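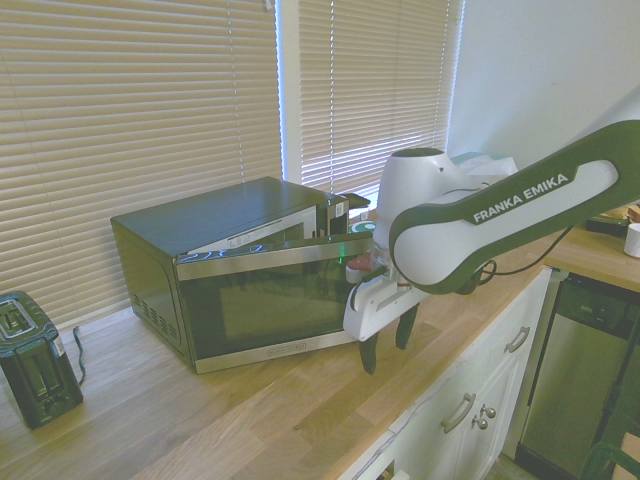
Can a robot really learn to do chores in a kitchen? The kids in the Tosum Robot Club wanted to find out, and their coach, Dae-han Pyo, told them not to believe anyone until they had tried it themselves. They picked one job: the microwave door. You open one with a quick tug and never think about it. A robot arm has to think about all of it. Look at how far the door swings out from the microwave when it is only partly open. The arm's two black fingers have to stay clear of that edge or they will bump it. The glass is dark and shiny too, and shiny things can fool the cameras that many robots use to see.

So how does a robot learn a job like that? In the club, a person moves the arm through the job first, and the computer saves every move. Then they do it again. And again. The club named its project Flometti and saved 900 tries before they let the arm have a go alone.

You may have seen videos where a robot cooks dinner or folds shirts. Be careful with those! Ask a few questions before you say wow. Was the video sped up? Was somebody steering the robot from the next room? How many times did it mess up before the good try? A video that leaves out the flops is a bit like a friend who only tells you about the games he won.

The club keeps a flop list. On their first big test the arm got 200 turns at opening the door. It missed a lot. Sometimes the fingers closed on air. Once the club slid the microwave over by the width of a thumb, and the arm kept reaching for the old spot, over and over. A toddler would have fixed that in a second.

Does that mean the robot is dumb? "Smart" and "dumb" are people words, and they don't fit a machine very well. It copies what it was shown. If the kitchen changes, it may need to be shown more.

The team from Tuhiwai says their robot can open any door in any house. Maybe it can. Dae-han's club has asked to see it try a door it has never met, with no practice, and they are still waiting to hear back.

Try this at home: close your eyes and have a friend tell you how to open a cupboard using only words. Write down every mistake.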